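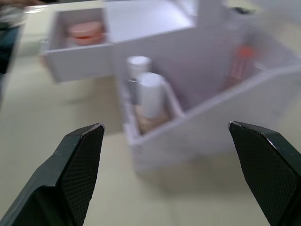 5/12/23

So the fingers are back on, and I've got my kitchen table back too, sort of. I promised a couple of you I'd write up what I do when the gripper starts dropping things, and then I put it off for weeks, because the thing I do is mostly a lot of wiping and one small screw. But Gebremedhin Tefera wrote to me again last night asking if he should order a whole new pair, so okay, here goes.

First, the setup, for anyone new. I have one small arm clamped to the end of a table, with a parallel gripper on it (a Gritulgate, secondhand, the version before they changed the connector) and a little camera at the wrist looking out between the fingers. What I've been having it do all spring is tidy a makeup organizer. Take a bottle out, put a bottle back, open the drawer, set the jar in the drawer. I like makeup for this because it's awful! Everything is smooth and round and a slightly different width, and half of it is top-heavy.

About three weeks ago it started losing bottles. It would close on one, lift, and somewhere on the way over the partition the bottle would tilt and slide down between the pads. I did what I always do, which is blame the software. I spent two evenings turning the grip force up and then turning it back down again when it started squirting the lipstick across the table like a watermelon seed. Then I finally put my thumb on one of the pads and it felt like the back of a spoon.

The pads on these have a crosshatch pattern molded in, little diamonds, and the diamonds only do their job if the valleys between them are clean. Mine were packed with foundation. You couldn't really tell from looking because it goes on so thin, but I ran a toothpick down one row and it came up with a beige curl on it. Gross, and very satisfying.

Cleaning goes like this. Park the arm somewhere low, power off, and wait for the brake to click before you go anywhere near it. I take the fingers off completely. Two screws each, and they come off toward you. Mark which is left and which is right before you take them off! They look the same and they are the same, right up until you put them back swapped and your zero is off by a hair because each one has worn into its own seat. I use a dot of nail polish on the back.

Then dish soap, warm water and an old soft toothbrush, going along the diagonals in one direction and then the other. I used to use rubbing alcohol and I've stopped. It does cut the grease faster, but my first set of pads got hard and shiny after a summer of that, and Silviu Hodoroagă, who has rebuilt more of these than I have owned, told me to knock it off. Rinse, pat with something that doesn't shed, and let them sit. I leave mine overnight on a dish rack next to the forks.

While they're off, look at the tips. The left one on mine has a scuff along the edge from the day I taught it the wrong table height, and I was convinced for a while that it was a crack. Drag a fingernail across it. If your nail catches, think about a new finger. If it glides, leave it alone. Please do not sand it. I sanded one of the old ones to make it pretty and it never met its partner properly again.

Gebremedhin, this is the part for you: 37 bucks for a new pair plus shipping, and I really don't think you need them.

Now the screw. Behind each finger there's a small set screw that takes up the play in the carriage, and mine had backed out on the right side. Wiggle the finger in and out with the power off. A tiny bit of movement is normal. If it knocks, snug the screw until the knocking goes away and then stop – if you keep going, the carriage drags and the motor gets hot, and you'll be taking it all apart again. I go an eighth of a turn at a time. There's a dab of the removable blue thread stuff on mine now, which I should have done in September when I first put it together.

Back together, the order I use is: left finger, right finger, screws finger-tight, close the gripper by hand so the two faces find each other, and only then tighten for real. If you tighten them open they'll each be happy on their own and meet crooked. Slip a strip of paper between the pads and tug at the top, the middle and the bottom. It should pull about the same everywhere. Mine was loose at the tips the first time, so I backed everything off and did it over.

After that you need to re-zero. Run the homing routine, check that closed means closed, then send it out to full width and look at the camera view. I want to see both tips, and I want them to come in about the same amount from each side. If one has wandered, check the camera bracket before you touch anything else, since I've knocked mine with an elbow more times than I'd like to say.

Then I ran it on the bottles. I did 20 lifts, out of the compartment, over the wall and back in, and it dropped one, and that one was my fault for leaving a cap half on. Before the cleaning it was dropping 12 out of 20. I put the grip force right back where it had been in March.

Nesma Shehata asked in the comments last time whether I clean on a schedule. I do now, every other weekend, and I wipe the pads with a damp cloth whenever I've been running the foundation bottles. The jar doesn't seem to leave anything behind.

Next up is the cable at the wrist, which is starting to rub where it goes past the bracket. I've got spiral wrap on order and a bad feeling about the strain relief.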